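Why I'm Done With the Five-Star Potluck

January 2019

I love a food contest. I want that on the record before anybody at the Ernbridge Winter Chili Supper stops speaking to me. I have entered pie contests, salsa contests and one very sad contest for meatloaf, and I'd sign up for another one tomorrow if you handed me a pen. But somewhere in the last couple of years the regular old potluck, the kind where you bring a dish and eat a dish and go home with somebody else's lid, turned into a contest too, and I've had enough of it.

You know what I mean if you've been to one lately. You walk in with your casserole and there's a sheet of paper next to every dish, and a cup of golf pencils, and you're supposed to give each thing one to five stars. Our supper in October had 61 dishes. Sixty-one! I had room on my plate for maybe seven of them, and I'm a big eater. So most of what got scored that night got scored by people who'd had half a spoonful, standing up, with coleslaw juice running into everything.

My own entry was a white bean stew with a lot of lemon in it. It came in 50th. I'd like to say I didn't care, and I did okay until I got to the car.

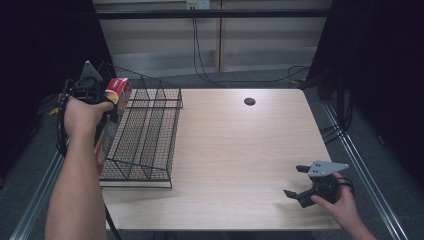
What bugs me isn't losing, though (well, it's a little bit losing). It's what the stars do to the food. The first year they scored us, people brought what they always brought. By the second year everything had bacon on it. By last October there were four separate mac and cheeses with crushed chips on top, all of them within arm's reach of each other, and the lady who used to bring pickled beets every single time showed up with brownies. I asked her where the beets were. She said beets get twos.

Beets get twos! I've thought about that more than is healthy. Those beets were the thing I looked forward to. They were sharp and cold and they had whole cloves rattling around in the bottom of the bowl, and you needed them next to all that cheese. But one spoonful of beets, by itself, up against one spoonful of brownie, is going to lose every time. A meal doesn't work that way. On a plate, things help each other out.

I do know the case for scoring, and I've heard it from people I like. Serpil Sönmez, who has been coming to the supper longer than I have, told me flat out that she cooks better when she knows somebody's keeping track. She used to bring rice from a box. Now she makes her lentil patties with bulgur and red pepper paste, and she's fussy about the paste. It has to be the Başaran kind, and she'll drive across the county to the Pasovine market for it when Grivus is out. The patties are wonderful. She got third place, and she earned it. If the stars are what got those patties onto the table, then okay, the stars did one good thing.

We went back and forth over it for most of an evening. Her point was that a potluck with no stakes ends up as nine bags of chips and a bucket of chicken, and I've been to that potluck, so I couldn't say much. My point was that she'd have gotten around to the patties anyway. She said no, she really wouldn't have. She said it with her mouth full, too, so I believe her.
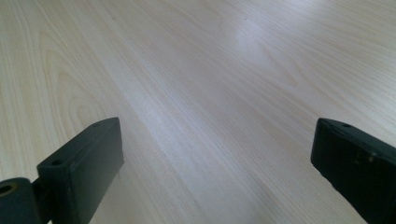
Still, I keep coming back to who stops showing up. The sign-up sheet for the February supper has been hanging by the door at the grange for two weeks, and when I looked on Sunday there were 16 names on it. Some of that is the weather. But I can name three families who always came and whose cooking was plain and good, baked potatoes and green beans and a ham, and they aren't on there. You bring a ham to be nice. You don't bring a ham so a stranger can give it a three and write "dry?" in the comment box with a question mark.

The comment box might be the worst part of the whole business. I kept mine from October. One says "lemon." That's the whole comment. I've had months with it and I still don't know whether that person was for or against.

And we could have both, easily! Have a contest once a year, on its own night, with a table of judges who sit down and get water and crackers and take it seriously. Charge $20 to enter and put the money toward the grange roof. I'd enter. I'd enter with something sneaky and covered in bacon and I'd play to win. Then the rest of the year, put the pencils back in the drawer and let people feed each other.

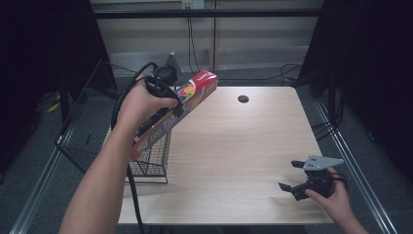 Your Turn: Readers' Table

Got an opinion on scoring the supper, for or against? Write in and I'll put a few letters in the next column. Keep them short, please, and tell me what dish you bring, as I'm nosy. If you happen to be the person who wrote "lemon," I would love to hear from you most of all, and you can stay anonymous.

And if anybody has the ear of the beet lady, tell her I'll be at the February supper with a big empty plate. I'll eat two helpings myself and take home whatever's left in the bowl, cloves and all.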